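Chapter 9
Gathering Examples in Simulated Rooms

A learning system can be no better than the examples from which it learns. Earlier chapters treated the robot's arm, its sensors and the control loop that joins them. The present chapter turns to the supply of examples: where they come from, how they are recorded, and how a group decides that it has enough.

Two projects serve as cases. The Montes project gathered 261 examples by hand guidance over one December, in a single laboratory kitchen. The Pevholm project worked in simulation, where a room can be built, altered and discarded at little cost. Its rooms were kept plain — a dark wood cabinet against a teal wall, a window, a plank floor — and the finish of each surface was drawn from a list of 30 textures.

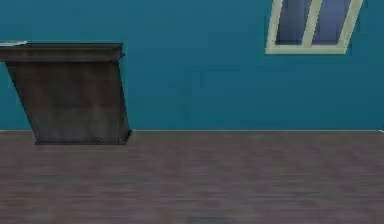

Reviewers at Truramton objected that a plain room teaches plain habits, and that a system trained on bare floors should be expected to fail on the first crowded one. They asked that no set of examples be accepted until at least 22 room layouts had been used in collecting it.

The objection is a serious one, and Section 9.2 examines it in detail. Variety has a price. Every new layout must be checked for errors of geometry and lighting, and each recorded attempt must carry a label stating the layout in use. The Voter software, introduced in Section 9.3, stores this label with the joint positions and the camera view.

Students should review the material on coordinate systems before proceeding. The exercises at the end of the chapter assume a working knowledge of it.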